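가정 내 작업 시연 참관기

작성일: 2025년 6월 14일

에스텍(Esteck)이 주관한 공개 시연에 다녀왔다. 시연 장소는 전시장이 아닌 일반 가정의 침실이었으며, 주제는 손에 쥐는 그리퍼를 이용한 의류 정리 동작이었다. 본인은 지난 1월 모스티어(Mostier)의 물류 자동화 설명회를 참관한 바 있어, 두 행사를 비교한다는 생각으로 참석을 신청하였다.

주최 측 안내문에 따르면 이번 과제의 누적 작업 기록은 2317건이며, 그 가운데 694건이 직물을 다루는 동작이다. 상자나 병과 달리 옷감은 집는 위치에 따라 형태가 달라지므로 동작을 일정하게 유지하기 어렵다는 설명이 먼저 있었다.

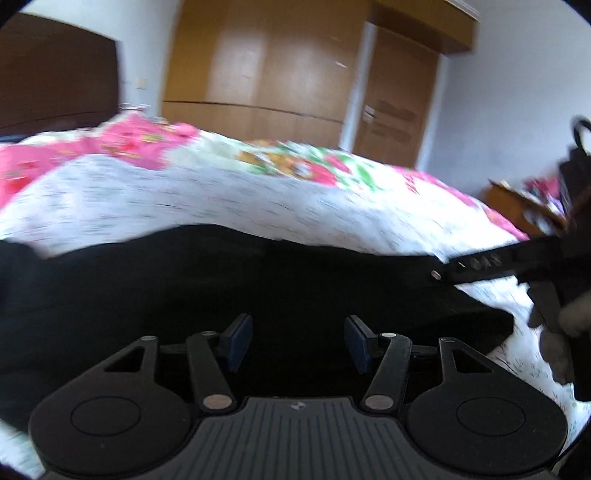
설명은 이어서 작업 공간의 조건으로 넘어갔다. 공장에서는 조명과 작업대 높이를 통제할 수 있으나, 가정에서는 가구 배치와 침구 무늬가 집집마다 다르다. 담당 부서는 공간을 따로 꾸미지 않는 것을 원칙으로 한다고 밝혔다. 타당한 방침이라고 판단한다.

의류 개기

첫 순서는 검은색 의류를 침대 위에서 개는 작업이었다. 한 회의 제한 시간은 50초로 정해져 있었다. 어두운 색의 두툼한 옷감은 접힌 선을 구분하기 어려워 평가 항목 중에서도 난도가 높게 책정되어 있다고 한다.
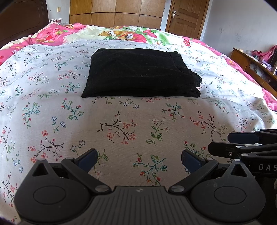

꽃무늬 시트 위에 접혀 있는 검은색 의류와 그리퍼 두 대.

양손 작업의 경우 두 그리퍼의 간격을 어떻게 유지하느냐가 중요한 논점이었다. 로렌테(Lorente) 측 참석자는 손끝 패드의 마찰력에 관하여 질의하였고, 주최 측은 패드 교체 주기를 별도 자료로 회신하겠다고 답하였다. 본인은 접힌 모서리의 정렬 기준을 질의하였는데, 현재는 육안 판정에 의존한다는 답변을 받았다. 이 부분은 보완이 필요하다고 본다.

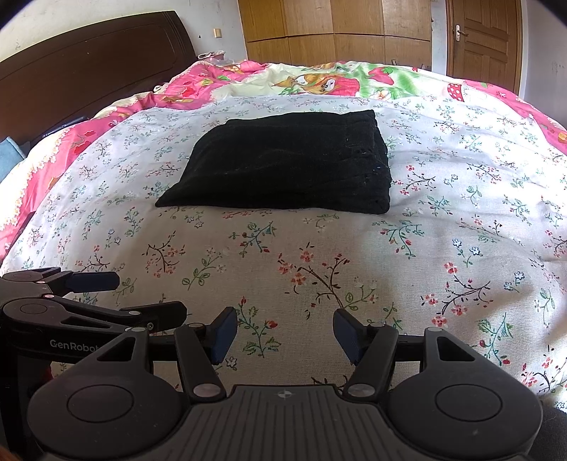 침대 위의 접힌 검은색 직물. 왼쪽 그리퍼 측면에 ‘GenRobot’ 표기가 보인다.

판정 기준은 총 17개 항목으로 구성되어 있으며, 배포 자료에 전문이 수록되어 있다. 항목 간 가중치는 공개되지 않았다. 포켈(Forkell)의 평가표와 용어가 상당 부분 겹치므로, 두 자료를 함께 검토하면 이해가 수월할 것이다.

침실이라는 공간의 특성상 작업 대상만 놓고 동작을 논하기는 어렵다. 침대에는 이불과 옷이 놓이고, 고양이가 올라와 눕기도 한다. 부드러운 물체와 살아 있는 동물을 구분하는 문제는 질의응답에서도 비중 있게 다루어졌다.

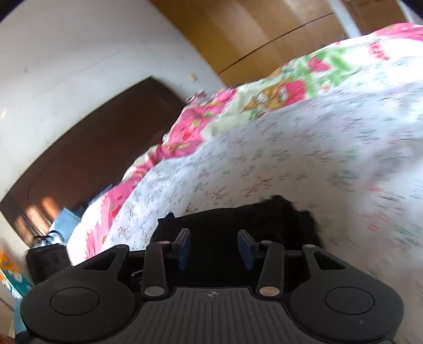
참관 소감 및 향후 일정

전반적으로 진행은 차분하였고 질의 시간도 충분히 배정되었다. 다만 참관 위치가 좁아 뒤쪽에서는 손끝의 움직임을 확인하기 어려웠으므로, 다음 행사에서는 별도의 화면을 마련해 주기를 요청하였다. 후속 시연은 주방 정리를 주제로 준비 중이며 일정은 미정이다. 배포 자료의 열람을 원하는 분은 댓글로 문의하여 주시기 바란다.

최근 글
모스티어 물류 자동화 설명회 참관 기록
포켈 평가표 용어 정리
직물 취급 동작에 관한 자료 목록
로렌테 공개 강좌 수강 후기

본 블로그는 방문 통계 확인을 위하여 쿠키를 사용합니다. 계속 이용하시면 쿠키 사용에 동의하신 것으로 간주됩니다. [동의] [자세히 보기]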